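Notes for Tuesday, club night talk, keep it under 8 minutes

Hi everybody, I'm Impi, and I'm talking for team Firnora because I lost the coin toss. (Pause. Wave at Muthu and Teemu in the back row.)

So our project this term is sorting. You've got a basket full of toys, you've got boxes with round holes in the top, and the arm has to get a ball out of the one and into the other. Sounds like a job for a toddler, right? A toddler would beat us easily, I've got a nephew who's offered!

The trouble starts with the pile. Everything is on top of everything else, and the gripper has two fingers and not a lot of patience.

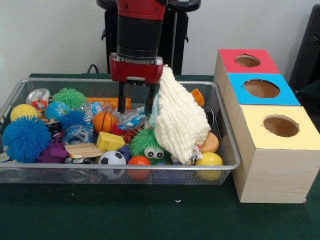
Fingers down in the pile, right beside the crumpled cloth.

Cloth is our big enemy. A ball is a ball from any side, but cloth changes shape every time you breathe on it, so whatever the planner believed about it a second ago is already old news. Teemu wrote the first version of the grasp picker in January and it loved cloth. It would go for cloth over anything. We had to talk it out of that, which took nearly 44 commits, and I'm sorry to say most of them are called "fix".

(Slow down here, I always rush this part.)

Then there's the drop. Getting over the hole is easy enough, but letting go at the right moment is where we burned our evenings.
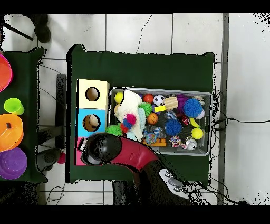
Muthu's idea was to stop, wait a beat, then open the fingers slowly. It felt way too simple and I argued against it for a whole evening. Muthu was right. Please don't ask him about it, he'll tell you.

We also keep a log of every try, good or bad, and we're up to 2507 lines. Tiina Kinnunen coached us on that and I'm really glad she was stubborn, it's the only reason we can compare one week with another.
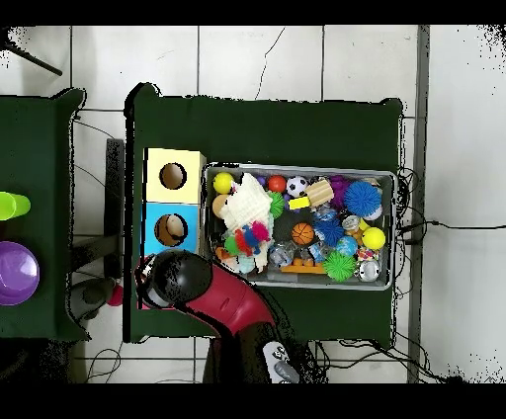
What's next: a better way of choosing which toy to go for first, and a retry that doesn't poke the same spot 4 times in a row. If anybody here has done grasp ranking before, come find me at the break, I'll trade you snacks.

(Thank Aleksi for the table space. Questions, then hand the mic to team Pruvost.)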